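Still Life for Beginners – Handout 2: Color and Placement
Arnia Evening Drawing Course, January 2021
2 min read

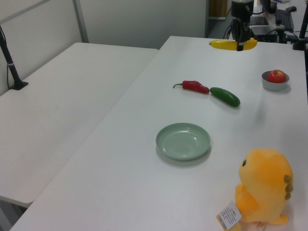 Last time we drew one object until we were sick of it. Now comes my favorite part of the whole course: putting several things on a table and letting them argue with each other!

Start with a white surface. White throws every color forward, and the shadows on it are soft enough to really study. Toy fruit and vegetables are wonderful for this – a yellow banana, a red pepper, a dark green cucumber – and they won't go brown before you finish.

Red and green are opposites on the wheel, so put them nearly end to end and watch both get louder. Then try a red apple in a small gray bowl. The gray keeps quiet and the apple glows. Look hard at the skin, too. A yellowish patch on a red apple is a gift, and beginners almost always paint straight over it.

Leave something empty. A pale green plate with nothing on it gives the eye a place to rest, and its rim is great ellipse practice (see the Aguiar worksheet, page 5). Plush toys are welcome as well. Spikes, stubby feet, one round black eye – all lovely shapes, and a paper tag is a nice small rectangle to measure against.

Exercise
Set up your own table with at least one long object and one round one. Draw it in 60 minutes, shadows first, outlines after. Move a single object and draw it again, faster. Bring both sheets, even the one you hate.

Soft pencils and an eraser are plenty. Gillar paper is fine, any weight.

12 shares | 2 comments
© Londar Adult Classes | Contact | Back to top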